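Home Tips Kitchen Table & Textiles Storage Mending Ask Us

Filed under: Table & Textiles

7 min read

Choosing and keeping a mat for the work table

A table which is used every day for many kinds of work needs something on top of it. I have tried to live without a mat, with oilcloth from the roll, with an old bedsheet, and with the thick green thing that people use for cutting fabric. Below are the things I have learned, mostly by doing them wrong first. Some of this is for the kitchen table and some for the table in the sewing corner or the hobby room, but the advice is much the same.

Measure the table when it is empty

I know everybody says to measure. But please take everything off first, also the lamp and whatever is fixed at the edge, and measure in both directions in two places. Old tables are often not square. My own is wider at the window end, and the first mat I bought for it was correct at one end and hung over at the other like a shirt which is buttoned wrong.

Decide before you order if you want the mat to stop before the edge, go exactly to the edge, or hang over. For eating, a little hanging is nice. For work I prefer that it stops before the front edge, so that my sleeves do not pull it. If the table stands against a wall, push the mat all the way to the wall. In a gap at the back you will collect pins, crumbs and pencil shavings, and you will not see them until you move out.

If something is clamped to the table edge, a vise or a lamp or a meat grinder, you can cut a notch for it. Make a paper pattern first. Newspaper is good enough. Cut the notch with round corners, a sharp inner corner will tear further with time.

What kind of surface

Coated cotton is the softest and looks the most like a real tablecloth. It does not like hot pots and it does not like knives. Vinyl is cheaper and easier to wipe, but when it is new it smells, and it remembers every fold from the package. Plain cotton is the best to sew and fold on, because nothing slides, and you can put it in the machine. But then coffee goes directly through to the wood, so you need something under.

Under any mat I put a thin felt. It makes the table quieter. It also lets you lay a mat over an ugly seam or an old burn mark without feeling it with your hand. I have one from Elarley that has been under three different mats now, and it has only one corner that is tired.

For gluing and painting, do not use your good mat at all. Put a baking tray on it and work in the tray.

Getting the folds out

A new mat comes folded or rolled, and the folded ones are a trouble. Do not iron vinyl, even if you have read somewhere that it goes well with a towel between. My neighbor Alvar Nygård did it and the towel is still a part of the mat. Lay the mat with the back side up on a warm floor for a night, put books on the worst folds, and turn it over in the morning. Coated cotton you can iron from the back, on low heat, with a dry cloth over, and not stay long in one place.

Plain cotton you wash first. It will shrink. If you cut it to the table and then wash it you will be sad, so wash, dry, iron, and only then cut and hem.

Keeping it from sliding

– Small pieces of rubber net, the type for drawers, one in each corner and one in the middle.
– Double tape made for carpets holds very well, but it leaves glue. On painted tables it can also take the paint.
– Clips look clumsy, and they are always exactly where your arm wants to be. I use them only outdoors.
– A strip along the front lip of the table holds the mat down and hides the cut edge. It can be a wooden batten or a dark band, whatever you have that is flat.

If the mat makes waves in the middle, it is usually a bit too long, and pulling will not help. Take it off and cut away a little from the back side, where it will not be seen.

The color and the pattern

Many people choose white for a work table because it looks clean in the shop. I would not. On pure white you see each crumb, each thread and each ring from a cup, and in a room where the walls are also white it becomes tiring for the eyes in the afternoon. Dark mats are restful, but you will lose black screws and dark thread on them, and dust shows more than you believe.

I have come to prefer a pale ground with a pattern that is not too small. With a very small and busy pattern it is difficult to find a needle. Stripes are dangerous in another way: if you lay them one degree wrong, you will see only this for the rest of the year. Milagros Salazar, who taught me to hem properly, has stripes on everything and straightens them each time she walks past.

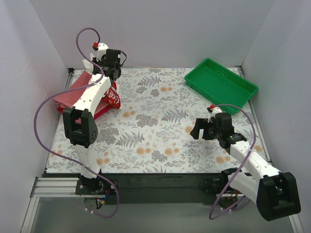

Randi Öberg
Textiles and table editor

Fern fronds and scattered orange flowers on light gray is the sort of print I mean. It is calm enough that you can work on it for a whole evening, and the flowers are far enough from each other that things do not disappear between them. Anything red will show immediately on such a ground. A red cloth left in a heap, or a red snack bag next to it, you will find in one second, which I cannot say about my own brown mat and my brown scissors case.

With the white walls the gray also does well. It gives a little rest between wall and work, and you do not need to be worried about matching one white to another, which never succeeds.

Cloths that live on the table

A cloth that is lying bunched on the table soon gets company. First it is only the cloth, then somebody puts a snack bag against it, then a receipt goes into the folds, and at supper you have a small mountain. I fold the cloth in three on the long side and then in half, and lay it at the back left, always the same place. It takes less time than to look for it.

If it is a strong red or dark blue cloth, wash it alone the first 2 times before you let it rest on a pale mat. A damp red cloth can leave pink on coated cotton, and this pink does not leave again. If it has already happened, try dish soap and cold water first, dab and do not rub, and let it dry before you decide if it is gone.

Snacks at the work table

I am not strict about this, I also eat when I sew. But close the bag. A clothespin is enough. Salt and fat from chips make dull spots on a coated surface, and you can notice them with the fingers before you see them. When you have eaten, wipe with a cloth that is wrung out hard, then with a dry one. If the fat has been there overnight, use 200 ml of warm water with a few drops of dish soap, and go over once more with clean water so that the soap does not stay and become sticky.

An unopened bag belongs in a drawer or in the basket on the shelf. On the table it will be leaned on sooner or later.

Cords and cables

Cables on a work table cannot be avoided, but they should not drag across the mat each time you move something. Lead them along the side or the back, and fasten them with a soft strap, not too tight. Leave a little loop where something has to move, for example the lamp arm. A cable that is hanging down in front of the table edge should be watched if you have children or a chair with wheels. Gunvor Holmgren here at the editorial desk sews small fabric tubes from leftovers and pulls the cords through, with a snap at each end. They look nice, but mark them before you put three cords into three identical tubes.

Thin cables in light colors get dirty from the table and give the dirt back to the mat. Pull them through a damp cloth once in a month, with the plug taken out of the wall, of course.

Cleaning and changing

Wipe after use. Once in a week, lift the mat at the front and sweep under with your hand. In April I take everything off, wash or wipe both sides, let the felt hang outside for one day, and rub the table with a little oil if it is bare wood. Wait until the oil is properly dry before the mat goes back, otherwise it sticks and you will get a print of it in the surface.

Turn the mat around when you have it off anyway. The place where you sit is worn first, and by turning you can get maybe another year. A cotton mat with a hole in the middle becomes two smaller ones for the tray or the windowsill. A vinyl mat with a hole goes under the shoe rack in winter.

Torbjørn Granström wrote to ask if one can repair a cut in coated cotton. Yes, when the cut is clean. Put a piece of iron-on patch on the back side, low heat, dry cloth between, and let it cool with a heavy book on top. From the front you will still see a thin line. On a patterned mat it is hard to find, on a plain one you may want to place the fruit bowl there.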